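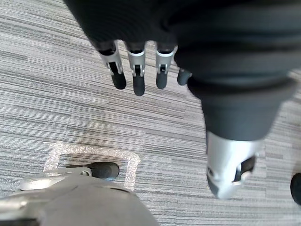

The gray striped carpet in the reading corner at Celholm.

So the reading corner is open again, and I have been in there twice already this week with a coffee I probably should have left in the kitchen. If you've walked past on your way to the printers you'll have noticed that the folding screen is gone and there's a proper place to sit again!

Quick recap for anyone new on our floor. The corner used to be where we kept the returns boxes for Kitport, then it was where we kept nothing much except a broken coat stand, and for most of the winter it was closed off so the carpet could be replaced. I complained about that carpet in this newsletter more than once (sorry, Jaime) and I'd like it on record that I am very happy with the new one. It's gray with stripes, it goes with everything, and it doesn't catch the wheels of my chair when I take the shortcut to the meeting rooms.

Irén Deák in the front office handled the whole thing on a budget of $830, carpet not included. That covered the light gray armchair, the round white table and a few odds and ends. The armchair is the big hit so far. It has one of those curved backs that come around you, and Irén put a beige pillow on it, which I was ready to call fussy until I sat down with my bad back and changed my mind completely. Please leave the pillow on the chair. It has been found in the phone booth once already, and we've only been open since Monday.

Now for the part that filled my inbox, which is the trash. I had no idea people felt so strongly! There are 44 of us sharing this floor, and I think I heard from half of you.

What's been decided is pretty simple. The corner has two bins. The gray one with the yellow lid is for packaging, so snack wrappers, yogurt cups and clean takeout boxes. The small black wastebasket is for everything else, and it gets a blue bag. Those bags are the see-through kind with handles, and Deolinda Vieira picked them so that you can tie the handles together when the bag is full and carry it straight out without the whole thing gaping open in the elevator. She keeps the spare roll in the supply closet, second shelf, next to the paper towels.

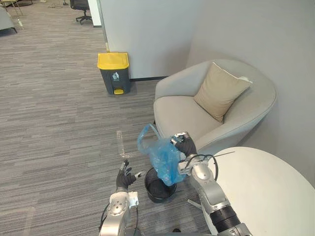
A blue bag at the small black wastebasket, with the armchair and round table close by.

Deolinda also asked me to pass along a tip. Open the bag all the way before you put it in, fold the top down over the rim, and push the bottom down with your hand. The black wastebasket is narrow and the bags are on the generous side, so if you just drop one in it bunches up halfway and fills in no time. She's looking for a smaller size from the Moreira catalog but they're on back order until the end of February, and in the meantime we'll make do.

No coffee grounds in either one, please. Those go in the kitchen, same as before.

A few of you asked whether the corner can be booked. It can't. Sointu Kuusisto brought it up with the building people at Lonton and the answer was that one armchair doesn't count as a meeting room, so it's first come, first served. If you see someone in there with headphones on, give them their half hour. Calls should still go in the phone booth, and yes, that includes quick ones.

Still on the wish list are a floor lamp and a small shelf for the magazines. Simão Carvalho has offered a lamp from home, and he says it's tall and a bit ugly but the light is nice. I'm all for it. If you have magazines less than a year old, drop them on my desk (by the window, under the calendar) and I'll sort through them.

We're having coffee and cinnamon rolls up here on Friday at three to celebrate. Come by, try the chair, and bring your own mug if you can, as we're short on clean ones again.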